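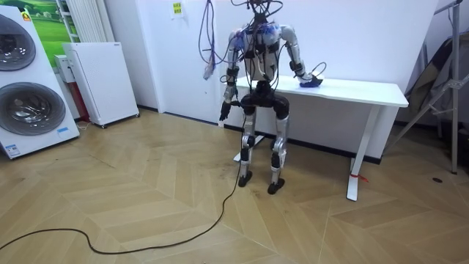
White standing desk on the herringbone floor, blue object on top

Gray film on a white desk top, cloth just moves it around

Lumturie Radonjić
I have a white standing desk, plain flat top, and I wipe it with a blue terry cloth folded in half and then in half again. When I look at it from the side afterward there is a gray haze in long arcs. I use a spray cleaner from Fateck and warm water. The cloth is up to 3 years old and goes in the washer with everything else. Is it the cloth, the cleaner or the desk? I paid 190 for the desk and don't want to scrub the finish off.

Mohit Rastogi
Most likely too much cleaner. It dries as a film and the next wipe smears it.

Put 500 ml of warm water in a bowl with one drop of dish soap. Wring the cloth out hard. Fold it so it fits under your hand and go in straight lines from the back edge to the front.

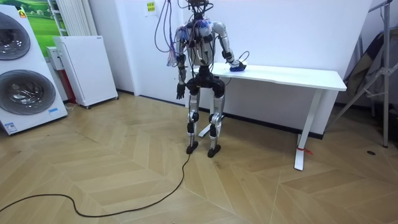
When one face of the cloth gets dirty, turn it over, then refold to get at a clean part. Folded twice you have 8 faces to use before it needs a rinse. Finish with a second cloth that is completely dry. Do the front corners last, they pick up the most from sleeves.

Wash the cloth separately and leave out the fabric softener. Softener stays in the loops and ends up on the desk. 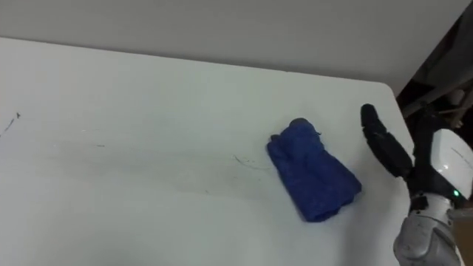
If the haze is still there after two rounds, try a little white vinegar in the water on a small patch near the back. Check what the maker says about the finish first. Also look at your floor. If you mop the parquet with the same cloth, stop doing that.

stojanovska
just get a new cloth, mine did the same thing

Lumturie Radonjić
It was the softener, I think. Washed the cloth twice without it and the arcs are mostly gone. Still some near the left end.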